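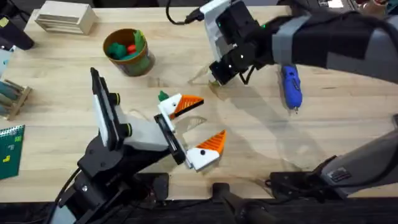
Bench rules, second pass
Saturday, March 2, 2024

Read through the Safavi checklist again, all 42 items, and I'm still not convinced most of it applies to a two-arm table. It was plainly written with fenced cells in mind. Item 9 wants a marked boundary for each arm. Fine, but our arms share the middle of the table on purpose, and a line of tape there tells you nothing about who has right of way.

What I'd keep:

Cables. The left one runs along the arm down to its base, the right one leaves the top of the gripper in a curve. The checklist treats both as "routed". I don't think they are the same case and want them judged separately.

Loose items. Jocelyn's rule is that only the task objects stay within reach. By that rule the cup with the red ball and green pieces is in, and the notebook at the left edge is out. The blue tool on the right needs a decision – task object or clutter?

Indicator lights. Hendrik wants "green means safe to reach in" on the wall card. No. Two green lights on a gripper tell me the gripper has something to say about itself, and I wouldn't put my hand in on that. Strike it.

Speed cap of 100 mm/s during setup: agreed, though I'd like to see where Hurari got the number.

Chaiwat to redo the card. Clamp check on the right-hand base stays weekly until July.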